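Course Handout: Team Selection and Captaincy in Amateur Golf
Unit notes for students in sport administration
Prepared by Kamala Pinto
Revised 2020-05-02

Purpose of these notes

These notes accompany the lectures on representative team golf. They cover the selection of players, the duties of the captain, the pairing of players for foursomes and four-ball matches, and the keeping of records. Students should read them before the tutorial and bring a marked copy. The conditions of play for any real competition take precedence over anything written in this handout.

The worked material is drawn from the Wirnotia Shield, an interclub match played each January between Drandeo Golf Club and Litulell Golf Club. The Shield suits our purposes because its conditions are short and because both clubs have kept their selection papers in good order.

1. Format of the competition

The Shield is decided by match play. Each match is worth one point to the winning side, and a match that is level after the final hole is worth half a point to each side. There are no extra holes in individual matches. The competition has three parts.

Foursomes. Two players form a side and share one ball, playing alternate strokes. One partner drives at the odd-numbered holes and the other at the even-numbered holes. Penalty strokes do not alter the order of play.

Four-ball. Two players form a side and each plays their own ball. The lower score of the two partners counts for the side at each hole.

Singles. One player meets one opponent over the full round.

A side that holds the Shield retains it if the total is tied. Students often overlook this condition, and it has a real effect on how a captain arranges the singles. A holder who is ahead before the singles may place experienced players early in the order. A challenger who is behind has more reason to do the same, and the two orders are exchanged in sealed envelopes so that neither captain can respond to the other.

2. Eligibility

A player must be a full member of the club and must have held that membership for the whole of the season in question. Junior members may be selected with the written consent of a parent or guardian. A player who belongs to both clubs must declare for one of them before the selection period opens, and the declaration stands for that year.

Professional players are not eligible. A former professional who has been reinstated as an amateur may be selected once the reinstatement has been confirmed in writing. The club office keeps the letter on file.

3. Selection

Each team has automatic places and captain's places. The automatic places are filled from the club's order of merit at the close of the selection period. The remaining 4 places are in the gift of the captain.

The order of merit is a points table. A win in a nominated club event earns 40 points, with smaller awards for lower placings set out in the club's own schedule. At Drandeo, the leading player in the most recent table finished on 216 points. The margin between the last automatic place and the next player was very small, and the papers show that the captain was asked to explain why the player who narrowly missed was also passed over as a captain's choice.

The explanation given was that the captain needed a partner for a particular foursomes player. Students should consider whether that was a sufficient answer. A points table rewards performance over a season of mostly individual stroke play. It says little about how a player will manage when a partner has left the ball in a bunker, or when the match is two down with three to play. Captain's places exist to allow for such matters, but they also expose the captain to complaints of favouritism, and a captain who cannot give a reason in plain words should think again about the choice.

Written reasons should be recorded on the day the team is settled. Reasons composed after a result is known are of little value to a later review.

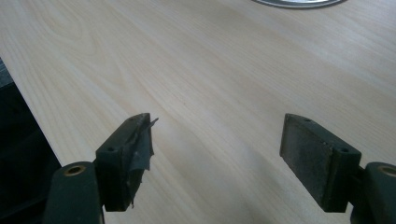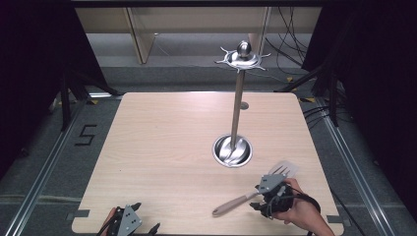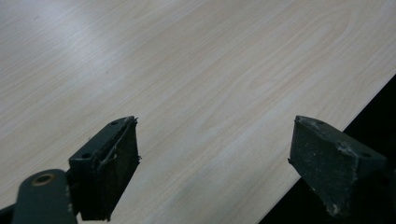

Category: Captaincy and Team Management

4. Appointing the captain and assistants

The captain is appointed by the club for one Shield at a time and may be reappointed. The captain may or may not play. Experience at both clubs favours a non-playing captain, who is free to move between matches and to watch the pairs who are waiting to go out. A playing captain must name a deputy to act while the captain is on the course.

Assistants are named by the captain. Their usual duties are as follows.

Following assigned matches and reporting the state of play.
Carrying spare gloves, towels and wet weather clothing.
Making sure that players know their starting time and their tee.
Speaking with the referee on the captain's behalf when asked.

An assistant may give advice to a player only if the conditions of play allow it and the assistant has been named to the referee as an advice giver. This point must be settled before the first match begins. In one year a Litulell assistant discussed a club choice with a player while believing that the permission covered the whole support team. It covered the captain alone, and the hole was lost.

The appointment of assistants should be announced at the same time as the captain's places or earlier. A late announcement can give the impression that a player left out of the team has been offered the role as compensation. Some former players make excellent assistants, but the role should be explained to them fully before they accept it.

5. Pairings

There are several sound approaches to pairing, and captains are free to combine them.

Matching by style of play. In foursomes, partners who hit the ball similar distances tend to leave each other familiar second shots. Partners should also try one another's preferred ball in practice, as a change of ball around the greens can be unsettling.

Matching by temperament. Two quiet players may do well together, and so may two talkative ones. Mixed pairs succeed when both have agreed beforehand how much conversation they want.

Matching by the card. At Drandeo the short holes fall mostly on even numbers. A captain will therefore give the even-numbered tees to the better iron player, even where the other partner is stronger overall.

Four-ball calls for a different balance. A steady player who rarely takes more than one over par frees the partner to attack. Two attacking players can win holes in bunches and can also lose them in the same way. The order of play on the green matters too, and partners should decide early whether the nearer ball will putt first to secure a score.

Practice pairings should be varied at first and then fixed. It is poor management to inform two players on the morning of the match that they will be playing together for the first time.

6. Substitution and withdrawal

A player who is injured or ill before the orders are exchanged may be replaced by any eligible member. Once the orders have been exchanged, a withdrawal in the singles means that the match is conceded, unless both captains agree on a half. The agreement should be noted on the result sheet and signed by each captain.

A player who cannot continue during a foursomes match ends the match for that side. In four-ball, the remaining partner may continue alone.

7. Records

Every team file should hold the final order of merit, the captain's written reasons, the orders of play as exchanged, the signed result sheet and any ruling made by the referee. At Drandeo these papers are kept under file number 1606, and students who wish to consult them should apply to the club office in writing. Personal details such as medical notes are removed before the file is released.

Lobo Cup records are held separately and follow a different numbering. That event is played off handicap and is treated in the next unit.

Tutorial preparation

Prepare a one-page selection paper for a team of your own choosing. State the automatic places, name your captain's choices and give a written reason for each. Attach an order for the singles and be ready to defend it from the position of both the holder and the challenger.

Papers should be typed and handed in at the start of the tutorial. Late papers will be accepted only by prior arrangement with the unit office.

Further reading for this unit is listed on the course page, together with the current conditions of play for the Wirnotia Shield.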